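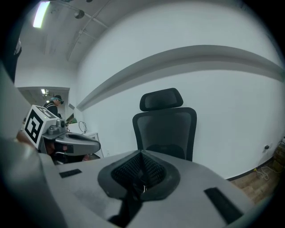
Progress report to the Pluveck Fund: hat making and repair at the Pollasberg workroom

Prepared by Gudrun Engebretsen, project leader
Report No. 7

Dear Mr. Forsberg,

I send you the report for the spring period. In your last letter you asked for more detail on the block collection and less on the history of the trade, so I have tried to follow this.

1. Summary of the period

The purpose of the grant is to keep the making of men's felt and straw hats alive in Pollasberg, and to train people who can continue it when Birger Tangen retires. In this period we finished the repair of the steam kettle, started the second course for trainees, and made the first straw hats from our own sewn braid. The catalog of wooden blocks is behind the plan. I explain the delay in part 3.

2. Training

The second course began in January with eight trainees. One of them left in the first month for a paid job in Ferley, so we now continue with seven. The course meets on Tuesday evenings, and Birger teaches all the blocking himself. Tuva Sandberg teaches trimming, which includes the ribbon, the sweatband and the lining.

The felt part of the course went well. Every trainee has blocked a soft felt with an open crown and has learned to make the center dent by hand afterward. Some of them wanted to use a block with the dent already carved in it, which is quicker. Birger prefers that they learn the open crown first, because most of the repair customers bring hats which were shaped by hand and have lost their shape in the rain or on the back shelf of a car.

The brims were more difficult. A snap brim must be ironed on a flat board and then curled, and if the iron stays too long in one place the felt gets a shine that does not go away. We lost four hat bodies in this way. The cost of them is taken from the materials line and is inside the budget.

Bendik Dalen, from the first course, now works with us two days each week. He does most of the sweatband replacements alone. His stitching is even and small, and customers have begun to ask for him by name. I would like to raise his hours in the autumn if the fund agrees. 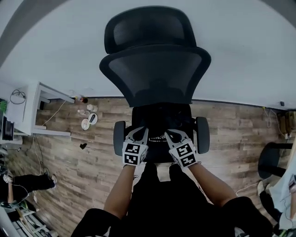 Report No. 7, page 2

3. The block collection

You will remember that we bought the blocks and brim boards of the old Isaksson hat shop when it closed. They came to us in crates with no list. The plan was to clean, measure and photograph all of them before the end of this period. This is not done.

The first reason is that many blocks have woodworm. We did not want to store these together with the healthy ones, so each block must be examined and, if necessary, treated and kept in a sealed bag for several weeks. The second reason is the sizes. The Isaksson shop stamped its blocks with its own numbers, and these numbers do not agree with the usual hat sizes. Tuva now measures every block with a tape at the band line and writes the true size on a paper tag. It is slow work, but I believe it is better to do it one time and correctly.

Among the finished blocks there is a very good set for bowler hats, and a low, flat one for boaters which we have already used. There is also a box of small blocks for children's hats. We did not expect these, and I would be glad to hear if the fund knows a museum that collects them.

4. Straw hats

In the application we promised to make a boater from the beginning, with braid sewn in the workroom and not bought as a ready body. Birger and Bendik have now made three. The first was too soft, and the brim had a wave at the front. For the second one we used more stiffener and the result was heavy, although the shape was right. The third is a hat that I would be happy to sell. The crown is flat, the edges are sharp and the brim lies straight.

The straw sewing machine is old and breaks the thread when it runs fast. We have found a mechanic in Ferley who is willing to look at it. I have asked him for a written price before he starts.

5. Repairs and sales

The repair service is open two afternoons each week. Most of the work is cleaning, new ribbons and new sweatbands. We also get many questions about making a hat larger. With felt it is usually possible to stretch it a little, but with straw we say no, as the braid can open along the seam.

We had hoped to sell more new hats at the spring market. The weather was cold and people looked at the straw hats but bought the wool caps. The felt hats sold in a normal way.

6. Money

From the equipment line we spent 2000 on the kettle repair, which is the sum you approved. From the materials line we spent 700 on felt bodies, ribbon and leather for sweatbands. The receipts follow by mail. There is no change in the rent. The travel line is not used so far, and I ask for permission to move a part of it to the repair of the straw machine when the price from the mechanic is known.

7. Plan for the next period

Finish the measuring and tagging of the Isaksson blocks.
Repair the straw machine.
Start the trainees on stiff felt. Birger wishes to begin with the bowler, as we have the blocks for it.
Make boaters in more than one size, so that customers can try them on.
Write down Birger's method for mixing the stiffener. He has it in his head only, and he has agreed that Tuva stands next to him with a notebook.

8. Questions to the fund

Can the blocks that are too damaged for use be given to the trainees, or do they remain property of the project? Two trainees have asked me about this.

May we lend the bowler blocks to a hatter outside Pollasberg for a short time, against a deposit?

I would be thankful for an answer to the first question before the course ends.

With kind regards,
Gudrun Engebretsen
Pollasberg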